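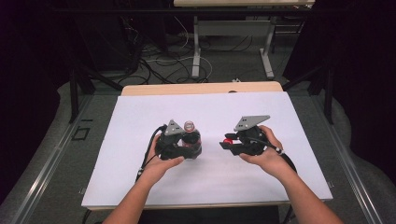
手持夹爪操作台,左手夹住瓶身

关于 Drotlow

Drotlow 是一家替别人写规矩的公司。客户做机器人,做夹爪,做示教数据,做到某一天发现五个操作员有六种拿瓶子的办法,于是给我们打电话。我们去现场看几天,回来写一本操作规范,再花更长的时间劝大家翻开它。

公司由 Toshio Onishi 和 Rosângela Bragança 创办。Onishi 以前在产线上做安全审核,习惯在别人吃午饭的时候检查急停按钮。Bragança 做过多年技术文档,至今看到“适当力度”四个字还会皱眉。两人第一次合作写的规范厚得可以垫显示器,据说后来也确实垫了显示器。第二版压缩到28页,有人看了,公司的路子就这么定下来。

我们现在有14个人,大部分时间待在操作台边上,小部分时间在会议室里争论“应当”和“宜”的区别。后一件事听起来无聊,做起来也无聊,可是验收的时候双方吵的通常就是这个字。

我们写什么

手持夹爪的示教规范是我们的主业。双手各持一只夹爪,在台面上抓取、移动、放下物品,动作录下来供机器人学习。外行看着像在玩,做过两个小时的人不这么说。规范里管的都是小事:

台面上只放本条任务用到的物品。水杯、手机和您的早饭不算。
线缆从手的外侧走,不得横在两爪之间。
一只夹爪夹稳物品之后,另一只保持张开,停在旁边待命,不要在空中比划。
瓶装液体一律盖好瓶盖再上台。这一条写进第一版的时间,比写进第二版的字号小得多。
动作做坏了就按坏的标记,不要偷偷重来一遍再假装没事。数据里的失败也有用,装出来的成功只会教坏机器。

除此以外,我们也写作业区的划分、换班交接单、夹爪的点检表,以及一份很受欢迎的《培训第一天不要做的事》。

我们怎么工作

先看,后写,再看。看的时候不打断操作员,只在本子上记。写出来的每一条都要由没参加过讨论的人照着做一遍,他做不出来,算我们写得不好。负责这件事的是 Masaru Ikeda,他有一种天赋,能把任何一句含糊的话理解成最糟糕的意思,然后认真执行。Hindano 项目的初稿在他手里只活了一个上午。

规范定稿以后,我们每年一月回访。回访不发奖状,只看三样东西:点检表上的签字是不是同一支笔一口气签完的,现场的做法和文件差多远,以及文件还找不找得到。

关于点检,我们多说几句,毕竟客户抱怨最多的就是它。夹爪指端每班开工前看一遍。把两指张开,对着干净的浅色背景看,轮廓上有没有翘起的边、毛刺、起皱的包覆层,一眼就能分辨。左右两指分开记录,不许合写一个“正常”。两边的磨损往往各走各的路,“正常”两个字替其中一边撒谎的情况,我们见得多了。发现翘边先登记,再决定处理还是更换,顺序不要反。用指甲顺手抠掉不属于任何一种处理方式。

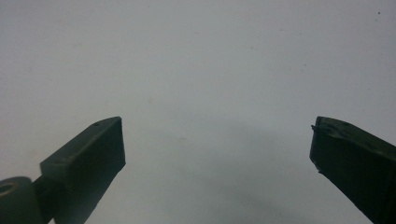
谁在做这些事

Itsuki Amano 主管培训。她的课很短,考试很长,补考没有上限。
Osamu Hoshino 负责术语和版本。如果您手上的文件封面写着“最终版”,后面还跟着一个数字,请务必联系他。
Masaru Ikeda 负责试做,前面已经介绍过了,他要求不要再介绍。

我们不做什么

不卖设备,不收设备厂商的介绍费,也不替客户在自查表上打勾。曾有客户希望我们“把标准写得灵活一点”,我们给他推荐了一家写小说的工作室。

我们编的内部术语表 Lidis 收了约2,000个词条,合作客户可以借阅。词条“差不多”目前仍是空白,讨论还在继续。

联系我们

来信请写明您的操作任务、在用的夹爪类型,以及现有规范的页数。没有规范也请照实写,我们不会笑出声。培训名额和现场访问都需要提前预约,参观者请把长袖挽好,并在进入作业区之前读完门口那张纸。那张纸只有一页,Bragança 删了好几遍。

本页更新于2020年10月11日。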